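Drilora trials: the emergency stop fault on the Nonham run

Drilora is our small delivery robot, built to carry parcels between the Clokum depot and the shops at the far end of Nonham. In April we took it off the road after the remote emergency stop failed to act when it was pressed. The robot kept rolling for 12 metres before the operator walking behind got to the button on its back. There was no injury and no damage, but a stop that arrives late is a serious fault and we have treated it as one. The pictures on this page are from the robot's own view along the route. 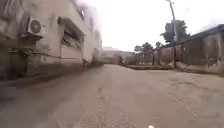 Samuele Ruggiero wrote to us after the first version of this page went up: the radio link should never have been the only way to stop it from a distance, and if the signal drops the wheels ought to lock without being asked. He is right, and the rebuilt controller now does this. It listens for a short signal from the handset, and if two in a row go missing it cuts the drive. We ran the new version 104 times in the yard with the handset switched off at random points, and it stopped each time.

The log from the day shows that the stop command was sent but sat in a queue behind map data. Both shared one radio channel, which was a poor choice on our part. The Rønning handset was working as it should.

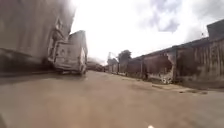

Stopping distance was the other thing we had to look at again. Our figure of 80 centimetres came from tests on clean concrete, and we had used it everywhere. On packed, dusty earth with parked lorries down one side, we no longer rely on it. Rubble at the foot of the wall matters too, as a robot that swerves late could end up in it. Top speed is now about half what it was – slower than the shops would like – and will stay there until the braking tests on loose ground are finished.

Street runs have not restarted. The next set will be done with two operators walking, each carrying a handset.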